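# The Long Way Round to a Good Loaf

My grandmother kept her sourdough starter in a jar on top of the refrigerator in Ullness, and if you opened the kitchen door too hard she would look up at it before she looked at you. I thought of her all the way out to Trekow last month, with the car heater humming and a paper bag of rye crusts on the passenger seat (a gift for Pauline Tapley's hens, who are particular).

Pauline has baked in the same low building for most of her working life. She starts at three in the morning, and by the time I came in, stamping my feet, there were 80 loaves cooling on the racks and she was already fretting over the next batch. "Put your hand on that," she said, and pushed a bowl of dough across the bench. I did. It gave a little and then came slowly back, like a sleepy cat.

She learned from Clive Mellor, who ran the bakery before her and who still drops by on Thursday for a seeded loaf and an argument. Clive believes in a wet dough and a very hot oven. Pauline likes hers a touch drier, and she bakes it darker than he ever did, dark enough that summer visitors sometimes ask whether it's burned. The two of them have been having this conversation for years, and I got the feeling they'd both be a bit lost without it!

The flour comes from a small mill at Dretby, where Denise Treloar grinds a local wheat that behaves differently every fall. Some years it drinks water like a sponge, and some years you hold back a cupful or end up with soup. Denise sends a handwritten note with the first sacks of the season, and Pauline pins it over the sink, on top of all the old ones.
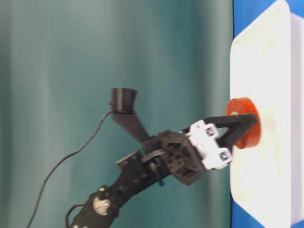

**From the Food & Home Desk**

If you'd like to try it in your own kitchen, Pauline's advice is to make the same plain loaf over and over until you're sick of it, and then make it a few more times. Use 300 grams of starter that has been fed the night before. Let the dough rest longer than feels sensible, especially in a cold house, and don't slice the bread while it's hot, however good it smells.

I broke that last rule in the parking lot, I'm afraid. I tore the end off and ate it over the steering wheel, with crumbs going everywhere, and then I drove back through Ullness and slowed down as I passed the old kitchen window.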